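On being a bad teacher to a good arm

Opinion, 21/12/2024

I have spent a good part of this year teaching a robot arm to pick up soft toys, and I would like to complain about the teaching. The arm has been a model pupil. It sits where it is bolted and never asks whether this will be in the test.

There are two ways to show an arm what you want. You can take hold of it and drag it through the job, like a parent guiding a toddler's spoon, or you can sit at a second set of controls and drive it from there. Either way somebody records what the joints did and what the camera saw, and after enough goes a computer is asked to work out what you were getting at. The word in the trade is "demonstration", which suggests a man in a good suit with a carpet cleaner. In practice it is a person in socks saying "no, left, left, your other left" to their own hand.

I began by hand, on an arm from Brondier, as everyone told me it was the natural way. It is natural in the sense that moving a wardrobe is natural. You push, the arm considers the matter, and the two of you arrive somewhere near the toy together. Worse, your forearm is in half the pictures, so the machine may well conclude that the first step in picking up a teddy is to wait for a sleeve. I moved to remote control in June and have not gone back.

Remote control has its own comedy. You learn within minutes how much of your skill lives in your fingertips, and how little of it you can pass down a cable. I have been picking things up since infancy with a decent record. Put me behind the controls and I approach a plush bear as if it were wired to something. I hover, drop a little, lose my nerve and go back up. All of this is saved to disk, and all of it will be studied.

My main quarrel is with the way we talk about quantity. The first set I made had 900 goes in it, and I was proud of that number and mentioned it to people at lunch. Kwan-ho Tsang, who has the patience to watch recordings from start to finish, sat through a great many of mine and sent back a note saying that I seemed to be teaching hesitation. He was right. I pause before every grasp. I had taken it for care, and on playback it looks like a man trying to remember whether he has locked the car. The trained arm paused too, in the same place, for the same length of time, with no car to worry about.

We threw out 700 of them. I won't pretend this was a happy afternoon. What we had left was dull, brisk and fairly consistent, and the arm trained on it was better by any measure I cared about. I say "fairly" because I still can't decide whether to take a bear by the middle or by a leg, and it shows.

People who sell these systems like to say that anyone can teach one. Zistix says it on the box, and Thongdee says it in larger letters. I agree that anyone can, in the way that anyone can teach a teenager to drive. The machine will learn from whoever turns up, habits and all, and it has no means of telling your craft from your twitches. If you scratch your nose with the hand on the controller, there will be a small, faithful wobble in the finished article. I would rather the box said that.

I also think the work deserves more respect than it gets, and more money. At Londia, where I did a short spell, the people doing the demonstrations were hired last, trained for 2 hours and seated nearest the bins, while the people who fed their recordings into a computer had the window. Yet every good movement that arm possessed had come out of somebody's wrist. When a cook shows an apprentice how to bone a fish we know which of them has the knowledge. Put a motor between them and we start thanking the motor.

My own rules are few, and I offer them to anyone about to start. Each cost me a week or so of pride.

1. Decide what you are going to do before you press record. Thinking is visible.

2. Do no more than 5 goes before you stand up. Tired hands invent things, and the arm will believe them.

3. Look through the wrist camera before each go and ask whether you could do the job from that view alone. The arm has to. If the fingers are in sight and so is the toy, with clear space round both, you can begin.

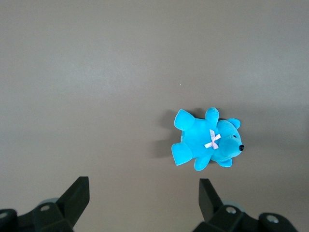

4. Throw away the ones you had to talk yourself through. Keep a plain grasp over a clever rescue, however pleased you were with the rescue.

5. Have someone else watch the recordings, ideally someone who doesn't mind hurting your feelings. Kwan-ho is busy until the new year.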